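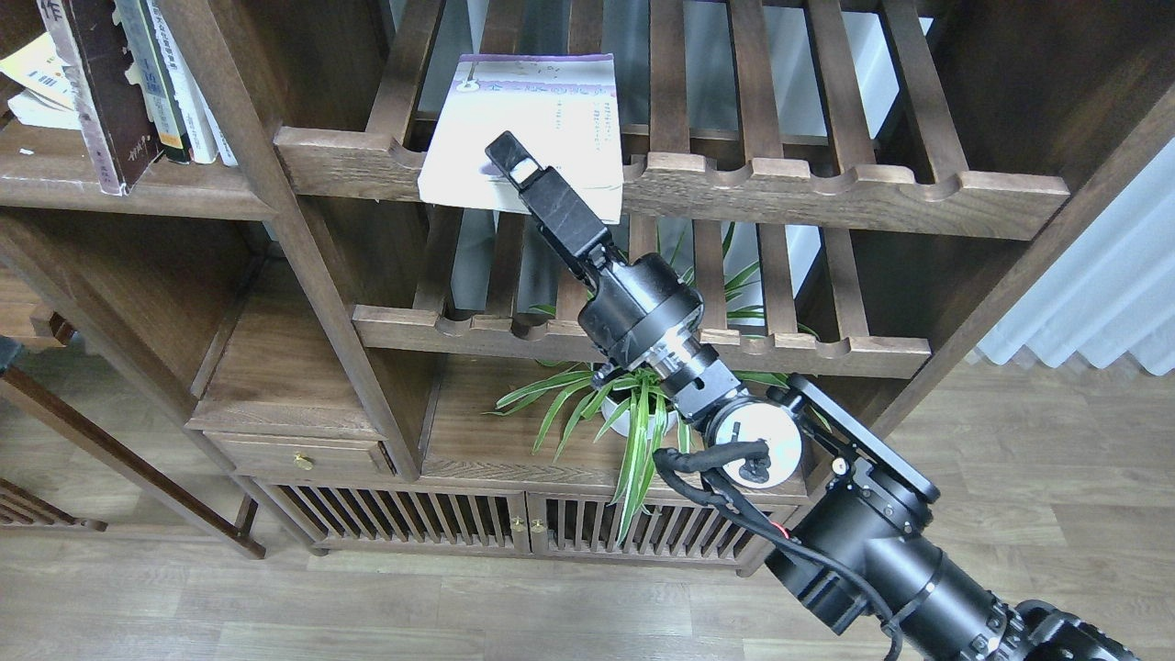 The gripper of a robotic arm at the lower edge of a white paperback, on the upper shelf of a slatted unit.

Features

The Second Invoice: Planning a First Robotic Arm for Shelf Work

Institutions that keep books on open shelves have begun to ask their finance offices for something those offices have seldom had to price, namely a robotic arm able to take a single volume from a shelf and put it back. Reading rooms, teaching collections and residential libraries are among those now preparing requests. Many of the requests that reach the approval stage are incomplete. They give the price of the arm and the price of the gripper, and leave the rest to be found from operating funds in the course of the year.

The Utholm reading rooms went through the process over two budget years. Their first request was returned, and their second was approved in June with a smaller arm, a longer schedule and a larger total. The papers from both rounds have been made available to this magazine and form the basis of what follows.

What the first request left out

The original Utholm request was filed under budget line 1511, which covers furniture and fixed equipment. It listed one arm, one parallel gripper, a base and a year of software support. Delivery was entered as a single item. No provision was made for mounting, cabling, floor protection, staff training or the hours required to set up the first working tasks.

The reviewing office raised several objections. A furniture line carries no allowance for yearly service, and equipment with moving joints requires it. The request also assumed that the arm would be productive from the month of delivery, which the supplier's own paperwork did not promise. Finally, the base had been priced from a catalog before any decision had been taken on where the arm would stand.

The last point proved the most expensive to correct. An arm fixed beside one bookcase serves that bookcase. If the institution wishes to serve a second, it must buy a second base, move the first, or pay for a mobile platform, and each of these changes the power supply, the insurance and the floor plan. Utholm chose to begin with a fixed position and to defer the mobile platform to a later request. The deferral was written into the approval, so that the later sum would not come as a surprise.

Survey the furniture before the catalog

It is common to select an arm by reach and payload. Both figures matter, but for shelf work neither is the best place to start. The furniture should be surveyed first, by someone with a tape measure and a notebook, and the results should be attached to the request.

A useful survey records the height and depth of every shelf to be served, the form of the front rail, the clearance between one shelf and the next, and the way in which books are in fact kept there. Books stand, lean and lie flat, often within a short distance of one another, and a gripper suited to one of these positions may be of little use in another. Slatted shelves deserve a separate note. A thin paperback behaves differently on slats than on a solid board, and a raised or shaped rail at the front means that the book must be lifted clear before it can be drawn forward.

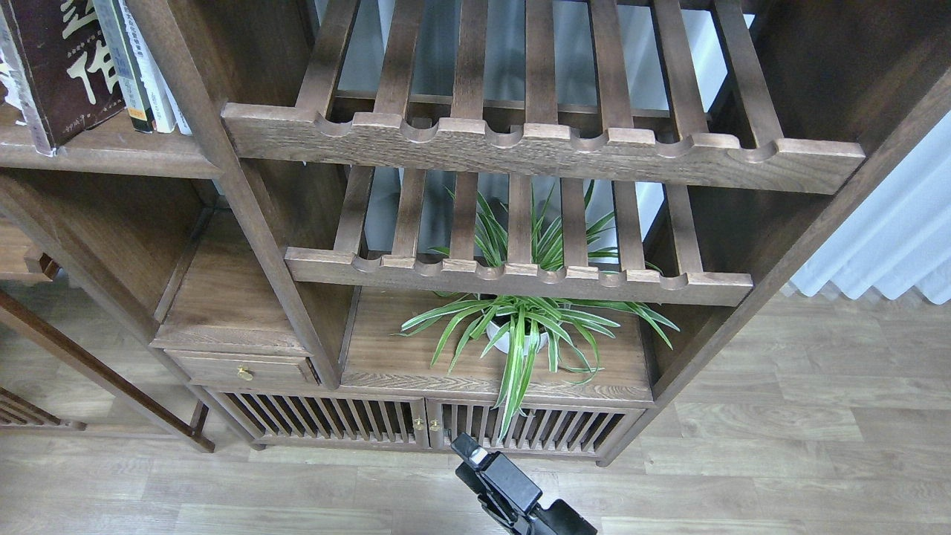

Household furniture raises questions that library steel does not. Dimensions vary from one side of a unit to the other, finishes mark easily, and doors and drawers with small knobs project into the space through which an elbow joint may need to pass. Plants, lamps and ornaments ought to be listed as well. The request should state plainly whether they are to stay. If they are, the time needed to teach the arm to work near them belongs in the budget, and if they are not, the agreement of whoever uses the room should be obtained before the order is placed.

Curtains and chairs near the working area should be entered on the same sheet. The Utholm survey omitted a chair that readers were in the habit of moving, and the first floor plan had to be redrawn.

The gripper as a running cost

The gripper is usually quoted as a single item and is better treated as a small family of items. Finger pads wear. Fingers of a different length or profile may be wanted once real books are being handled, and changing them takes staff time even when the parts themselves are cheap. Boltero, which supplied the quotation finally accepted at Utholm, offered two sets of fingers and a stock of pads as a separate line at the reviewing office's request. The line was modest. Its value lay in being visible, with a named person responsible for reordering.

Cables should be handled in the same way. On an arm that bends at several joints, the cable that runs along it bends too, and a replacement should be on the shelf before it is needed. Offices accustomed to buying printers will recognize the principle and may find it helpful to apply the same form.

Purchasers should also ask what is included under the word camera. Some quotations include a camera and its mount, some the camera only, and some neither. The mount must be fixed somewhere, and that somewhere needs to be shown on the plan.

Hours

The largest single correction between the first and second Utholm requests concerned labor. The first had allowed none. The second allowed 62 hours of staff time before the arm was to be relied on for any routine task, divided between setup, demonstration of tasks, supervised trials and record keeping. The hours were charged to the project and not absorbed by the department, a point on which the reviewing office insisted.

Managers sometimes resist this. Staff are already paid, the argument runs, and their time costs nothing further. The effect of accepting the argument is that the work is done at the end of the day or not at all, and the equipment stands idle while its warranty runs. A request that shows the hours also shows who will be covering the desk.

Supervised trials should be planned with ordinary stock of low value. Rare or fragile items have no place in the first months, and the approval may properly say so. Utholm set aside a small group of worn paperbacks for the purpose and replaced them from the withdrawn shelf as they became unfit. A logbook was kept at the desk, open to all staff, and the entries were typed up at the end of each month.

Contingency and phasing

A contingency of some 20 percent was attached to the approved sum. It was held by the finance office, to be released on written request with a reason stated. The department had asked to hold the money itself and was refused. Both sides now regard the arrangement as workable, although the department still considers the form too long.

Payment was phased as well. Part fell due on delivery, part on installation, and the remainder on acceptance, which was defined in the contract as the completion of an agreed list of tasks on the institution's own shelves. The definition took several drafts. Boltero's standard terms referred to a demonstration on a test bench, and the wording was changed only after the furniture survey had been supplied.

Institutions that prefer to lease should request the same definition. Gerley, a leasing firm consulted in the second round, offered a monthly rate that included servicing and excluded consumables. Utholm declined the offer on grounds of total cost over the expected life of the arm. A smaller institution, or one unsure of its needs, could reasonably reach the opposite decision, provided that the return conditions are read with care. Wear to finishes and covers was charged at the end of the term under the draft that Utholm received.
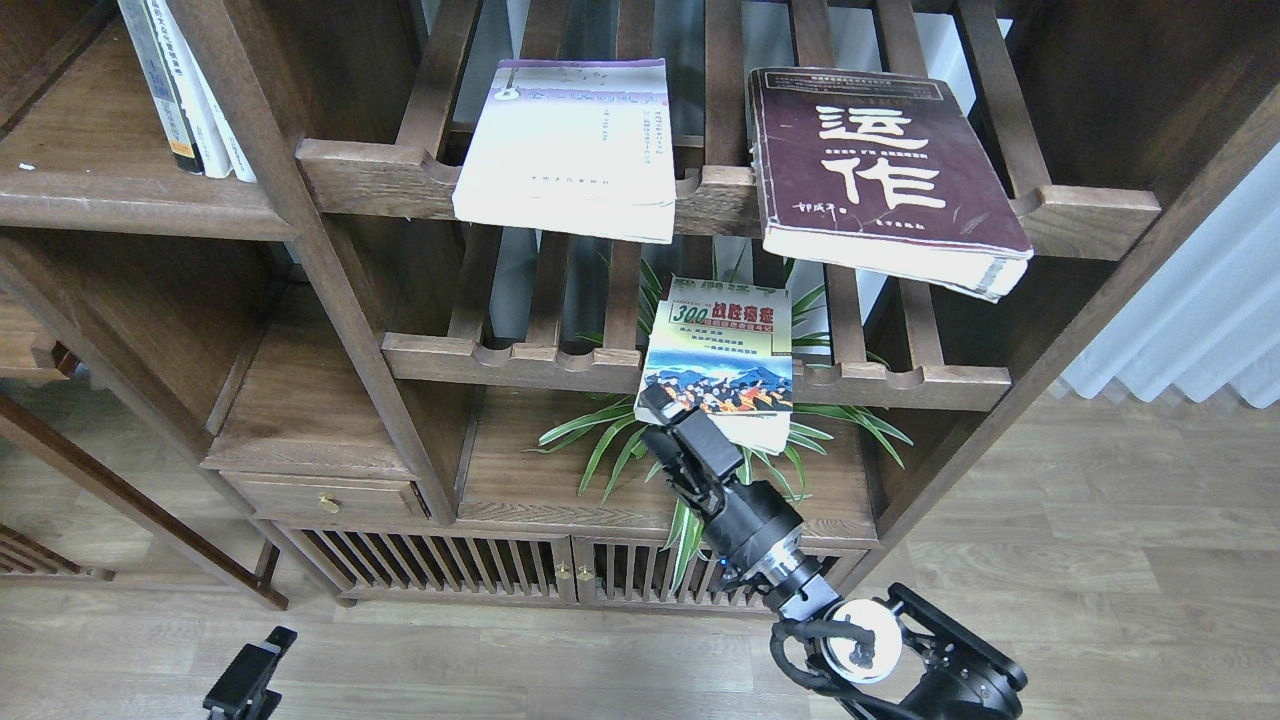 Lumbantobing, invited to comment on an early version of this article, objected that the advice places too much weight on the survey and too little on the people who will run the equipment. In its experience a careful survey goes out of date within a season as shelves are rearranged, and it would sooner see the money spent on a second trained operator. It added that a contingency held at a distance discourages small repairs, and that small repairs put off are the usual reason for large ones.

The objection is a fair one, and the Utholm papers lend it partial support. Only one member of staff was trained at the outset, and the arm was not used during that person's leave. Training for a second operator was added later from the contingency, using the long form. The survey, for its part, is now repeated whenever a unit is moved or a shelf is refilled on a large scale, and the revised sheet is kept with the logbook.

Preparing the request

Offices drafting a first request may wish to set it out under the following headings, each with its own sum and a named post responsible for it.

Arm, base and mounting
Gripper, spare fingers and pads
Cameras, mounts and cabling
Furniture survey and floor plan
Changes to the room, including floor protection
Staff hours before routine use
Training, for at least two operators
Yearly service and software support
Consumables
Contingency, with the office that holds it
Removal or disposal at end of life

The final heading is the one most often left blank. Utholm entered a nominal sum and a note that the figure would be reviewed in the following budget year, and the reviewing office accepted this. Requests for the mobile platform will be considered in the same round.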